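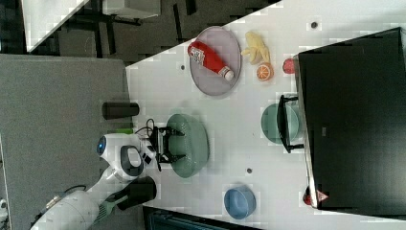
**Table setting** is the arrangement of crockery, cutlery, glassware and linen for a meal. The term covers both the layout of an individual place, known as a cover or place setting, and the organisation of the table as a whole, including serving dishes and centrepieces.

## Conventions

In most formal settings of European origin, forks are laid to the left of the plate and knives and spoons to the right, with the blade of each knife turned inward. Pieces are used from the outside in, so that the order of the cutlery follows the order of the courses. Glasses stand above the knives, and a bread plate is placed above the forks. Dessert cutlery may be laid horizontally above the dinner plate or brought in later.

Informal settings omit any piece not required by the menu. A family meal in Australia is commonly laid with a single knife and fork, a tumbler and a serviette, and shared bowls of salad or vegetables are passed by hand.

## Styles of service

Two historical forms of service have shaped the modern table. In *service à la française*, many dishes were set out at once in a symmetrical pattern and diners helped themselves. In *service à la russe*, which spread through Western Europe during the nineteenth century, courses were brought to the table in sequence. The second style left the centre of the table free for flowers and candelabra - and greatly increased the cutlery laid at each place.

## Materials

Everyday crockery is made from earthenware, stoneware, porcelain or melamine. Melamine is favoured for outdoor dining and for children because it is light and resists breakage, although it is generally unsuitable for microwave ovens.

## See also

- Cutlery
- Etiquette
- Serviette folding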